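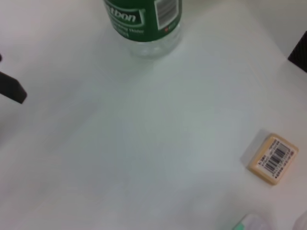 Werkthorpe Materials Room: Table Gallery

The materials room at Werkthorpe keeps small everyday articles for classes in labeling, packaging and product drawing. The gallery covers the white table and the articles most often set out on it. Entries give handling notes, storage codes and the name of the person who last revised the text. Codes starting with G refer to the Gromon shelving on the long wall. Codes starting with S refer to the Sastberg drawers under the window.

Notes to the gallery

Water bottle, plastic, green label
Clear plastic with a dark green wrap label, white lettering outlined in lighter green, and a white barcode panel. The base is molded with ridges and curves, and the white tabletop shows through it. Students drawing the base should start with the ridges and leave the label for the second sheet. Shelf G-40. Text: Li-hua Hsiao.

Barcode panel
Black bars on white, placed on the green label with a small red mark just beneath. Used in the labeling class as a case of a high-contrast panel on a dark ground. On a curved surface the bars at the sides of a panel look narrower than those facing the viewer, and drawings should show this. Do not trace from a flattened label. Text: Ching-wen Siu.

Eraser, small, rectangular
Lies to the right on the table. Issued with the drawing kit and returned with it. Erasers worn round at the corners go to the general tray, and a new one is signed out from drawer S-59. Text: Nerys Harries.

Tabletop
White, matte, unmarked. The surface is wiped with a damp cloth before each class and dried with a second cloth. No solvent, no tape, no cutting. Cutting is done on the Liao bench by the door, which has its own mat. Shadows on the white surface are faint, so a desk lamp is available for classes that need a harder edge. Place the lamp to the left and keep it 70 cm from the object. Text: Feng-yi Yang.

Table and wall
The table meets a pale gray-white wall at the far side. The change in tone between the two is slight. For tonal exercises this is the most difficult part of the view, and first-year students may replace it with a single pencil line. Second-year students draw it as seen. Text: Wai-kit Chiang.

Using the pictures

Pictures may be printed for class use at up to 1000 sheets per term under the room's print allowance. Larger runs need a form from the office. Keep the proportions when resizing. Black-and-white prints lose the separation between the lighter green outline and the dark green label, so use the color printer for anything dealing with lettering.

Corrections to the text go to Nerys Harries, with the storage code in the subject line. Requests for additional articles are read in October. Bottles, cartons and tubs must arrive closed and with the label attached. Glass is not accepted for the white table and is kept in the locked cabinet next to the Sastberg drawers.

Revised since the last edition: tabletop cleaning notes, lamp distance, drawer code for erasers. The entry for the folding ruler has been moved to the measuring tools gallery.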